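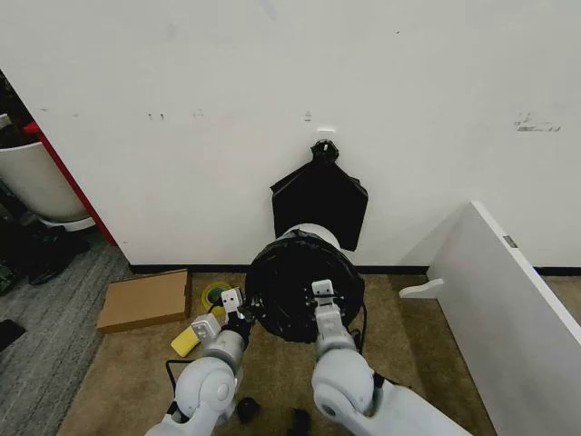 *The round white can with its black bag pulled over the rim, and another bag on the wall hook behind it. Open day at Hiselach, 29th October.*

I had been meaning to get to the Hiselach open day for years, and every year something got in the way - a cold, a leaking water heater, my sister's move. So when the card came in the mail again this fall I wrote it on the kitchen calendar in pen and told everybody at work that I was taking the Tuesday off, no matter what.

For those of you who don't know it, Hiselach is a housekeeping school on the edge of Grarkomstead, and it teaches people to look after rooms: hotel rooms, clinic rooms, rented apartments, the big shared kitchens you find in retirement communities. The course begins in February and runs until early summer. Most of the year the building is full of students, but on open day they let the rest of us wander through the practice rooms and ask whatever we like. I like to ask a lot, as my long-suffering friends will tell you.

I drove down the night before (265 miles, with one stop for gas and one for pie) and stayed at a little motel called the Lellero, which had a very firm bed and the best shower I've had all year. Breakfast was a boiled egg and toast, and I was in the school parking lot by half past eight with my notebook and my good walking shoes.

We were shown around by Zulema Lagos, who has taught there long enough that several of the other teachers were once her students. She has a soft voice and walks very fast, so our little group spent a good part of the morning hurrying down hallways to catch up with her. She began with trash, and I was delighted. I run the back rooms of a church hall kitchen, and if I could fix one thing in my working life it would be what happens to our trash cans after a big supper.

The practice room was pleasantly plain. White walls, with the gray scuffs that any working wall picks up, and a black baseboard. I found that comforting. I've been on tours where everything has been painted the week before and you are afraid to lean on it!

The can is an ordinary round white one, and the lesson is all in how the bag goes on. You shake the bag open first, well away from your face, and get some air into it. Then it goes down into the can and the top is folded outward over the rim, with plenty of extra hanging down the outside. At home I have always been stingy with that part. I tuck over an inch or so and hope, and of course the first heavy plate of scraps drags the whole thing down to the bottom. Zulema likes so much overhang that you can hardly see the can anymore.

Then you hold it on both sides, left and right, and press it against the rim before you go around and check the rest. If you hold only one side, the other creeps in while you aren't looking. I must have lined a thousand cans in my life, always starting at the front and chasing the bag around in a circle, and I felt a bit silly writing "BOTH SIDES" in my notebook and underlining it. The woman next to me was writing down the same thing, so I didn't feel silly for long.

She also talked about air, and it's worth passing on. When a bag won't sit down into the can, the usual cause is air trapped between the plastic and the wall of the can. Students are taught to run a flat hand down the inside and lift one edge of the bag for a moment to let the air out. A few creases are fine. Black bags always look crinkled and shiny anyway, and she would sooner see a wrinkled bag with a good wide fold than a smooth one that's stretched tight and ready to split.

My favorite thing in the whole room was the hook. It's a small white stick-on hook, the kind you can buy in any hardware store, on the wall right behind the can, and a black bag hangs from it by its knotted top. I stood there looking at it so long that the group went on without me. Our own bags live in a cupboard across the hall, behind the folding chairs, so a person with wet hands has to go on an expedition every time a can fills up. A hook! It would cost us next to nothing.

I did ask whether a stick-on hook was strong enough. Zulema's answer was that it depends on the wall more than the hook. Wipe the paint down, let it dry completely, press hard, and then leave it alone overnight before you hang anything. A hook put up in a hurry over a greasy wall will be on the floor by the weekend, and I can vouch for that, having lost two in my own pantry.

From there we went on to the linen room, where I learned that I have been folding fitted sheets wrong (I suspected this), and then to a model bedroom where the students practice against the clock. There was a stretch on mopping too, and a long and rather heated discussion about whether you dust before or after you strip the bed. The school says before. A gentleman who had managed a ski lodge said after, and he was not going to budge, and I think we'd still be there if the coffee hadn't come out.

The supply table was set up near the front doors. Ruiz-Ortega had brought bags and liners in every size, and a very patient young man let me open up several and stuff them with newspaper to see how they held. I came away with a roll that fits our cans properly. It's item 3316 in their list, for anyone at the hall who wants to reorder after I've used these up, and please don't let us go back to the thin ones. He told me that most complaints about bags come down to the size, people buying them to match the height of the can and forgetting how much has to fold over at the top. Guilty again.

Lunch was soup and cornbread, made by the kitchen students and served in the dining hall, and it was lovely. The raffle was for a vacuum cleaner. I had ticket 2282 and was nowhere close.

In the afternoon you could go back to any room you'd liked, and I went back to the trash room, to the amusement of my tablemates from lunch. I wanted to ask how often the bag should be changed when it's only half full. Her rule is that a kitchen bag goes out at the end of the day whatever is in it, and an office bag can wait if it's only paper. She also wipes the rim every time the bag comes off, before the new one goes on. I have never once wiped a rim, and I went straight home and looked at ours, and I would prefer not to discuss it.

A few practical notes if you're thinking of going next year. Parking is free but the lot slopes, so wear something with a grip if there's been rain. The hallways are wide and there's a ramp on the east side. Bring a notebook, as the handout is only a single sheet and leaves out most of the good stuff. The tour lasts the whole morning and there isn't much sitting down until the coffee, so take the folding stool if your knees are like mine.

I've already bought the hooks. They go up in the hall kitchen this Saturday, one behind each can, and I'd be grateful if whoever opens up on Sunday would leave them empty until I've had a chance to test them.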